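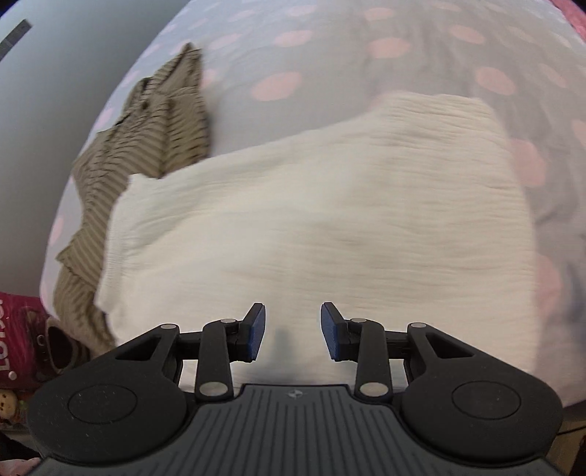 A cream-white garment with a crinkled weave, on a polka dot bedsheet.

Home | News | Guides | Watch Orders | Forum

How to Import Your Anime List into Wivesel Without Losing Your Progress

Updated 1/23/26

3248 shares | 613 comments

Wivesel lets you bring in a watch list from another tracker as a plain CSV file. The import works well for short series. It gets confused by shows with split seasons, recap episodes, or movies that sit between seasons, and most anime fans have a few of those. These steps are for a list exported from Teltside, but other trackers work in much the same way.

Before you start

Log in to both sites on a computer. The Wivesel phone app can show an imported list but it can't run the import. If you already have shows on Wivesel, go to Profile, then Backup, and save a copy. An import can overwrite scores you entered by hand.

Step 1: Export from Teltside

Open your Teltside list and click the gear icon. Choose Export, then CSV. Check the box marked "Include dropped and on hold." It is off by default, and if you skip it you will only get the shows you are watching or have finished. The download link comes by email and can take a while if your list is long.

Step 2: Clean up the file

Open the file in any spreadsheet program. You need to keep these columns:

Title
Status
Episodes watched
Score
Last watched

Delete the rest. Leave the header row alone.

Now look for titles listed in a different way on the two sites. Gindau is a good one to check. Teltside treats it as one long show with 3 seasons and puts the 2 movies in as specials. Wivesel gives every season and movie its own page. If you import the single Teltside row as it is, Wivesel marks the first season as complete and throws away the remaining episodes.

To fix this, make a new row for each season and type in the number of episodes you have seen for that one. Add a row for each movie. Use the titles exactly as Wivesel spells them, including the colon.

Step 3: Run the import

On Wivesel, go to Profile, then Import, and upload the file. You will be asked to pick a mode:

Merge keeps what you have and adds new shows.
Replace wipes your list first.

Pick Merge unless your Wivesel account is brand new. Leave the page open until the bar is done.

Step 4: Go through the unmatched titles

Wivesel shows a page of titles it couldn't match. Click each one and search by the Japanese title if the English one brings up nothing. Higuchi almost always lands here, as the TV series and the older OVA share a name. Check the year before you confirm. If you match it to the OVA by mistake, remove the entry and add the TV series by hand. There is no undo button on this page.

Step 5: Check your dates

Dates are read as month first. If your Teltside account was set to day first, some shows will have the wrong month and others will have no date at all. Change the setting on Teltside, export again, and repeat the import in Merge mode. It won't create duplicates.

Scores

Teltside scores out of ten and Wivesel uses five stars with halves. The import does the math for you. A blank score stays blank.

If the import stops partway, reload and upload the same file again. It picks up at the last row it finished.

Related guides

Gindau Watch Order: Seasons and Movies
How to Set New Season Alerts on Wivesel
Anime Leaving Teltside in May
Higuchi: Should You Watch the OVA First?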